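# The small box on the big table

I have wanted to write about screwdrivers since September, and each time I began I felt that the subject was too small. But my friend Yogesh Kushwaha told me that he reads my blog mostly for the small subjects, so I will try.

When I was a child, my father kept his tools in a sweet tin. It was a tall tin and everything was inside it: screwdrivers, nails, a candle, the key of a lock which we did not have anymore. To get the small screwdriver you had to pour the whole tin out on a newspaper. My mother could hear this sound from any room and she would come to see what was broken. I think I learned from that tin that a repair of five minutes has twenty minutes of searching before it, and for a long time I accepted this as normal.

Later I had my own rented room and I made the same mistake with more money. I bought a big tool set from Mekimell for 3382 rupees. It came in a hard case with a shaped place for each piece, and I was very proud of it. There was a hammer, many sockets, a tape, pliers in different sizes. In four years I used the hammer for one calendar. The case was so heavy and it opened so wide that I kept it under the bed, and when a screw became loose on my glasses or on the handle of a pot, I used the tip of a knife. I am sure many people do this. I have a small scar on the thumb from it.

Then I started to spend a large part of my week at Ploton, where there is a table that everyone shares. It is a good table, white with a marble pattern, with rounded ends so that you do not hurt your hip when you walk past. The top is glossy. It is pleasant to sit there, and so of course everything arrives on it. Cups arrive, cables arrive, somebody's lunch arrives. And the small tools arrive too, one at a time, and they stay.

Brijesh Jaiswal and I began to talk about this one evening when he was looking for the small screwdriver and I was, I am sorry to say, sitting with it in my shirt pocket. He was not angry. He asked me where I would look for it if I were him. I said on the table. He said he had looked on the table. I said then in the drawer. He said, which drawer? And we have more than one drawer, so I understood his point before I took it out of my pocket.

We decided that the tools used on the table should live on the table, in one box. I found this idea strange at first. I was taught that a clean table is a table with nothing on it, and that you carry things away to clean it. Brijesh thinks that if a thing must be carried far, it will not be carried. I have thought about it a lot and I believe he is right, at least for small things. For big things like the iron or the drill, I still prefer a cupboard.

The box is black and very plain. I would have chosen a clear one so that you can see inside, but the black one was already there, and it is also quiet to look at. A clear box is like an open drawer, the eyes go into it all the time. The lid does not need to come off completely for one tool, you can leave one part open and put your hand in from that side.

About the color of the tool I have a stronger opinion. Please buy the yellow handle! If the shop has black and yellow for the same price, take the yellow. A black screwdriver in a black box is a very elegant thing and you will not find it. On a white table black is fine, but it will not always be on the white table. It will also be on the floor, and under the sofa, and at the bottom of a bag. Ours has a yellow handle and a thin shaft, and I can find it even when I have left my glasses at home.

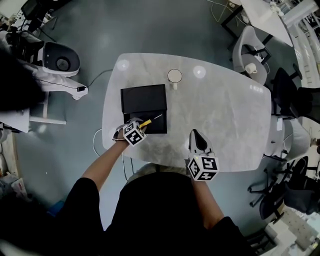 The same table, from much lower down.

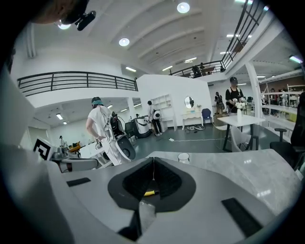

**How many small tools should be kept in a box like this?**

Keep the ones you used in the last month, and put the others in a cupboard. For most shared tables it means one or two small screwdrivers, a pair of small scissors, a tape measure and a pencil. If you have not touched a tool for a month and you do not miss it, it can live farther away. When you need it again, bring it back and see if it stays in use.

I should say something about cups, because they are the natural enemy of the tool box. A cup wants to stand in the same place where a tool wants to lie, I mean near the right hand. My rule is that the cup goes to the far side of the table, opposite to where I sit. I have to stretch for my tea. It is a little annoying and it is also the only exercise that I do before noon. Since I began to do it I have not spilled tea in a box of tools, and before that I did it two times, once in my own hard case from under the bed. The foam in such a case drinks the tea and keeps it. It smelled of cardamom until I threw it away.

The second rule is that the box is put in the same place, with the open side toward the person. I did not think this would matter. But if the lid is turned the other way, I put the screwdriver down next to the box, with the intention to put it inside later. I have watched myself do this. The distance is smaller than my hand and still I do not do it. When the open side is toward me, the tool goes inside without any thinking.

Also, and here Yogesh disagrees with me, I do not like dividers. He bought a set of them for his kitchen drawer, from a brand with the name Skindier, and paid 534 rupees, and now he wants to divide everything. His drawer is beautiful, I admit it. The peeler has its own room. But in a small box a divider takes the space of one more tool, and it makes a corner where little screws go to sleep. I prefer an old handkerchief on the bottom. It stops the tools from sliding and making noise, and when it gets dirty you wash it. To take out lost screws you lift the four corners, and everything comes out together.

For screws themselves I use the lid of a jar. It must be a lid with an edge, because on a glossy table a screw rolls as if it had an appointment. If there are two kinds of screws I use two lids. I used to put them in my palm and close the hand, and then the phone would ring.

A marble pattern is also not kind to small metal parts, even if the table is white. The gray veins are the same color as a small screw and they have almost the same shape if you are tired. When I work on something very small I put down a sheet of plain paper first. Any paper is good if it has no printing on it. I once used a page of a newspaper, like my father, and I searched a long time for a spring that was lying across a photograph of a bridge.

The evening part takes me less than two minutes. I walk one time along the table, I pick up what is small and has a handle, and I put it in the box. Cups go to the sink. Cables I leave for the person who owns them, after one bad experience with a charger that I tidied so well that its owner bought a new one. Then I wipe the top with a damp cloth and after that with a dry one, because on a glossy surface the lamps show every line that the damp cloth has left.

At home I have made the same box for the kitchen now, with a Pal biscuit tin, a short one this time. It has a screwdriver for the pot handles, the scissors, and the small key for the radiator. My mother was visiting and she opened it to look for biscuits. She was disappointed, but she found the scissors at once.

Next I want to try the same thing with the shelf near the door, where the keys, the pens and the shoe brush are all living together. Brijesh says that I should start with only the keys. I have a box for them already, also a plain one, but I have not decided where it should stand, and until then it is on the table.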